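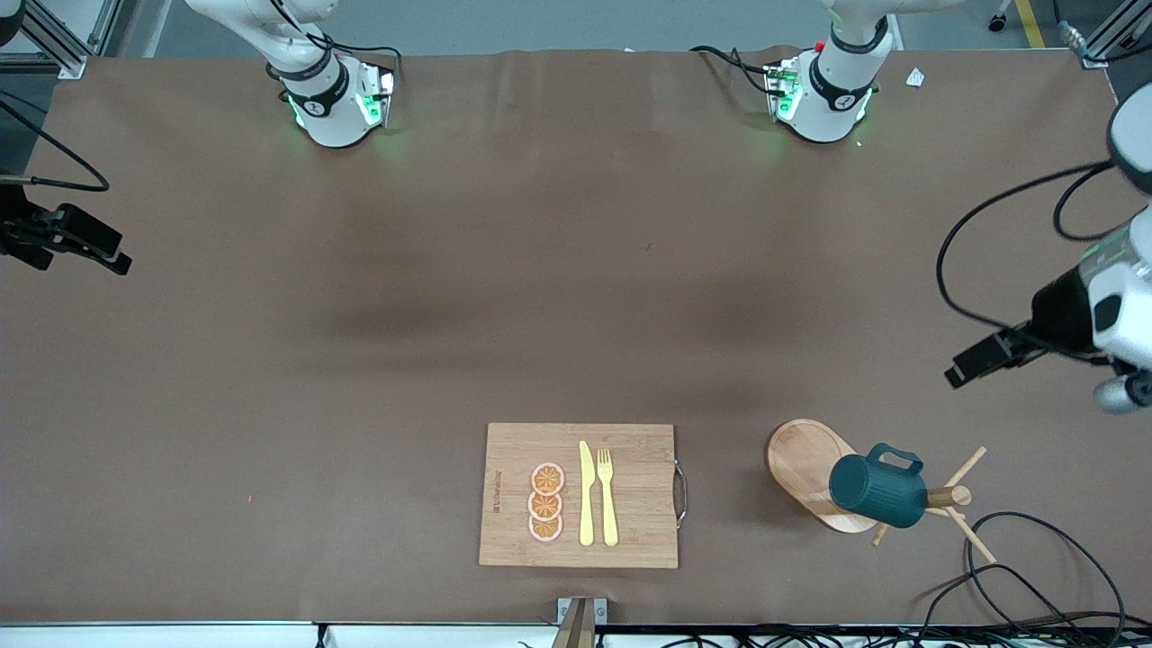 How do you keep brown paper flat on a work table?

Cut it 6 inches longer than the table, fold the extra under at each end and tape it to the underside. Pull from the middle outward as you go.

December, by Séverine Chauvin

For glue jobs, put down two layers and peel off the top one when it gets messy. Store the roll on its side in a dry closet. Damp paper ripples and won't lie down again.

Get our tips by email. Unsubscribe at any time.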